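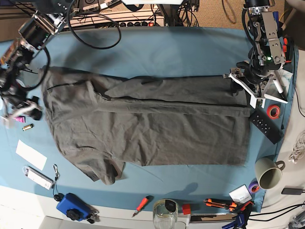
Travel Help > Islands & Coast > Getting Around

Is Prurov worth more than a day trip?

Hi all! My sister and I are planning a slow couple of weeks in February and we keep going back and forth on one stop. The idea is to base ourselves in Plusberg (the old harbor town, not the resort strip) and take the boat over to Prurov at some point. Every blog I read says "do it in a day," but then they list the fortress, the monastery steps, the salt museum, the lower village and a long lunch, and I just can't see how that fits between the morning boat and the afternoon one.

I should say we are not fast. I like old churches and I read every single sign, and she stops for every cat. We don't need nightlife or beaches, which is lucky given the month! What I'd really like to know is whether anything is open over there in winter, whether it makes sense to sleep over, and whether the walk up to the fortress is okay for somebody with a so-so knee (mine). Also, do I need to book the boat ahead? The Lendex ferry page only shows me the summer timetable no matter what I click.

Thanks so much, I've been reading this board for ages and finally made an account.

Sibel Tokgöz
December 13, 2020

Ezequiel Carrasco

Stay over. Please stay over! I've been three times, twice in winter, and the island only starts to feel like itself once the afternoon boat has left. The day crowd is small in February but they all go up to the fortress at the same hour, so if you sleep there you can have your coffee, wait for them to come down again and then go up by yourselves.

As for the knee, there are two ways up. The famous one is the monastery steps, all 700 of them, and they're uneven and pretty slick after rain. I did them once and was sore for days. The other way is the old mule road that starts behind the bakery in the lower village. It's longer but it's a steady slope with a wall to lean on most of the way, and you pass the little chapel with the Venetian lion over the door, which you'd miss completely if you took the steps.

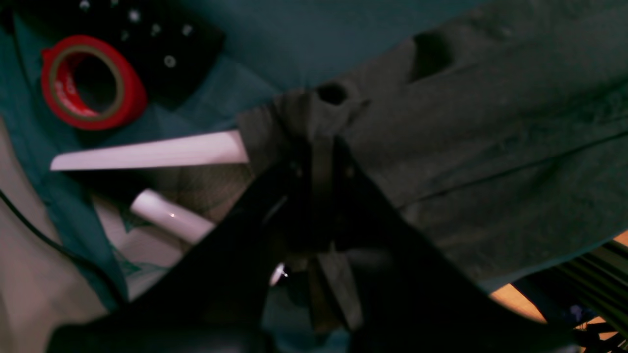
Then once you're up, go around the walls to the left first. The oldest stretch is on that side, big rough blocks that were there long before the Venetians, and the local story is that people have lived on that hill for nearly 4000 years. I can't swear to the number but the lady at the gate told it to me like she'd been there. The salt museum is two rooms and closes for lunch, so do that in the morning.

For a bed, I stayed at the Živković guesthouse both winters. Plain rooms, very good soup, and the heater takes a while so turn it on before you go out to eat. Room 2 has the window over the harbor, ask for it when you call. They don't do email much.

Food is thin in winter. One tavern and the bakery were open when I was there, and the tavern shuts when the owner feels like it. Bring some fruit and cheese from the Plusberg market.

saltyfeet2133

day trip is fine imo, we did the fortress and lunch and were bored by 3. no need to book the boat in winter, just buy the ticket at the kiosk on the pier. the thing to watch is wind, if it blows hard from the north they cancel and then youre stuck till the next day or whenever. so dont do it right before your flight home!!

also the lendex winter schedule is a paper taped to the kiosk window, i never found it online either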